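双臂工作台怎么买：一份没写在报价单上的账

设备采购特稿

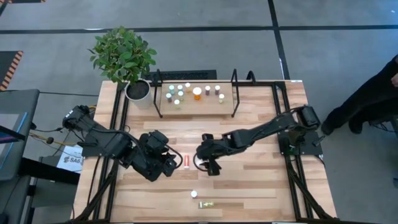
先说钱。问价的人十个有九个只问臂多少钱，臂当然贵，可最后把预算撑破的往往是别的东西。台面、导轨、底座、线、备用夹爪、装瓶子的架子，还有人。人最贵，报价单上没有这一行。

这半年跑了几家在做桌面双臂的小团队，有做瓶罐分拣的，有做实验室备料的，也有纯粹想先买一套回来试试再说的。聊下来一个感觉：大家买的时候都很急，买完都很慢。急是因为年底预算要花掉，慢是因为到货之后才发现少东西。

Kiltance是其中一家，做小包装分装的，瓶子罐子特别多，圆盖的、宽盖的、扁的、透明的。他们最早的采购表只有三行：臂，两条；夹爪，两个；控制电脑，一台。负责的人说当时觉得很完整了。后来那张表长到两页。

长出来的是什么，挑几样说。

一，台子。别小看。木台面便宜，好打孔，坏了能换一块，很多团队都从木头的开始。问题在于平不平，过一个梅雨季还平不平。Kiltance第一张台子是从家具店买的，用了不到一个季度，中间微微拱起来，圆瓶子横着放会自己走。只好换。换台子本身不花多少，花的是重新标定，两条臂的相对位置全要重来，停了整整一个星期。

所以现在他们的做法是台子和导轨一起报价，一起验收。供应商不肯就换供应商。

二，导轨和底座。臂装在台子两边，中间是共用的区域，两个夹爪要能碰到一起，又不能老撞。间距多少没有标准答案，看你抓什么。抓小瓶子，间距可以近；抓箱子就得拉开。导轨的好处是能挪，今天近一点明天远一点。坏处也是能挪，挪完谁都不记得原来在哪。建议买的时候就让对方刻好刻度，或者自己贴个标记，别省这一步。

三，线。线啊。去看现场，十张台子有九张，线是挂着的、拖着的、从桌子和桌子之间横过去的。采购的时候没有人给线列预算，等装好了才去买线槽，买扎带，买加长的接头。单件都是小钱，加起来吓人。有一家光是补买转接头和延长线就花了900块，一趟一趟买的，每趟都要走报销，报销的时间比走线的时间还长。

要我说就在预算里单开一行，叫"线材及固定"，宽松一点。财务问起来就说是安全费用，本来也是安全费用，拖在地上的线迟早有人要拌一脚。

四，地面。这个容易漏。机器到了往哪放，周围留多大，人站哪儿。地上贴胶带是最便宜的办法，一卷胶带的事，可是得先想清楚再贴，贴完再改，地上就花了。水泥地还好，撕了再贴，环氧地坪撕一次留一层胶。Pleltholm那边在租的办公楼里做，铺的是地毯，胶带粘不住，台子也不稳，后来干脆换了间屋，押金没全退回来。选址应该放在选型前面，这话说了很多遍，还是没什么人听。

五，道具。外行听着好笑，买机器人还要买一堆瓶瓶罐罐？要买。而且要买得杂。颜色要杂，深的浅的都要，盖子大小要杂，透明的一定要有，透明的最难抓也最难认。架子也要，小架子放在台子后沿，瓶子排上去，臂从前面够。绿植有人也往台上摆，当背景干扰，浇水的时候记得搬下来。

这一项给多少？Kiltance第一批给了200块，超市里买的调料瓶和小药瓶，够用一阵子。后来发现同一款瓶子买不到第二次了，换了包装，盖子直径差一点点，之前调好的夹法就不灵。教训是看中哪款就一次多买，至少买够一年的，塞柜子里。塑料瓶摔几百次也会裂，盖子会松，标签会掉，都算消耗品。

六，夹爪。原装的两指夹爪够起步，别一上来就上最贵的多指手。先用便宜的把流程跑通。但备件一定要提前下单，指尖那两片橡胶磨得快，断货的时候等起来要命。Utard的一位工程师给的经验是每条臂配一整个备用夹爪，外加三套指尖。听着多，真用起来不多。他们有一回周三下午夹爪坏了，备件在海关，两条臂只剩一条能动，原定的双手任务全停，人坐在旁边干等，工资照发。

一条臂等另一条臂，双臂最怕这个。单臂坏了是少一台机器，双臂坏一条，那张台子基本就废了。算备件的时候要按台子算，不能按臂算。这一点好几家的表都列错了。

七，人。终于说到人。

一张双臂台旁边要不要一直有人？看阶段。头几个月肯定要，要有人摆瓶子、捡瓶子、按急停。这个人坐哪？椅子、脚下的位置、够不够得着台子、够不够得着急停，画平面图的时候都得画进去。不少图纸上只有机器，人是后来硬塞的，腿伸在台子边上，椅子底下全是线。坐一天腰疼不说，脚一勾，插头就掉了。

人工这一块有人按小时算，有人按人头摊。我倾向按小时，而且摆放的时间要单独记。一轮做完要把东西全部归位，归位的时间常常跟机器干活的时间差不多长，写预算时只算了机器那一半，后面一半就没着落。

下面说说总数。

不给统一价，给了也没用，配置差太多，汇率也在变。只说比例。几家的账摊开看，臂和夹爪加起来占一半出头，台子、导轨、相机支架、电脑占两成多，剩下的是零碎和人。零碎那一块，第一年几乎都超。超多少不一定，看买的时候有多急。

也有人问二手。能买，但要看三样：关节的使用时长，有没有换过减速器，控制软件还给不给更新。前两样卖家会告诉你，第三样卖家自己常常不知道。有一家图便宜收了一对二手臂，省下不少，结果驱动版本对不上，请外面的人来改，改一次4,000，改了两次。算下来跟买新的差得不多了，还没有保修。

租呢？短期验证可以租。三个月以内租划算，超过半年就要认真比一比。租约里看清楚耗材谁出，看清楚能不能在底座上打孔。有的不给打孔，那你导轨怎么装？只能用夹子夹，夹的东西总归会松。

还有一种省钱法，先买一张台子，跑顺了再复制。听着保守，其实挺划算。第一张台子的错误只犯一次。一口气买六张的那家，导轨长度量错了，六张一起错，退都不好退，最后锯的。

到货验收也提一句。很多团队开箱拍个照就签字了，之后出问题说不清。起码做这几步：每条臂单独走一遍全行程，听有没有异响；两条臂同时动，看会不会互相挡；夹一个最轻的瓶子，再夹一个最重的，各来100次，掉几次都记下来。一下午能做完。做完再签。尾款压着，别提前付，付了电话就没人接得那么快了。

合同里尾款最好留到稳定运行一个月之后。对方一般会讨价还价，留两周也行，总比货到付清强。

Đồng那个项目是反过来做的，值得说一下。他们先写任务清单，要抓什么、放到哪、两只手怎么配合，写完了再去看机器。结果清单里大半的活一条臂就够，真正要两条臂的只有拧盖子和递接那几样。最后买了一张双臂台加两张单臂台，比原计划便宜一截，场地也宽松了。缺点是前期写清单写了很久，领导催过好几回。

催就催吧，写清单又不花钱。

后面要是打算扩，电也得先问。一张台子耗不了多少，可台子多了，再加电脑加显示器，办公楼那点插座不够分。找物业加一路电，申请、排期、施工，快的两周，慢的等到你不想做了。还有散热，夏天关着门，屋里热得很快，空调算不算在设备预算里，又是一轮扯皮。早点扯，早点定。

最后几个零散的，采访时记在本子上，没地方放：相机支架要买重的，轻的会晃；急停按钮多买一个，放在坐着的人手边；台子编号贴大一点，几张台子长得一样，报修的时候经常报错台；发票抬头提前核对，别问我怎么知道的。下一期写维保合同，有被坑过的读者可以来信，写明机型和用了多久就行。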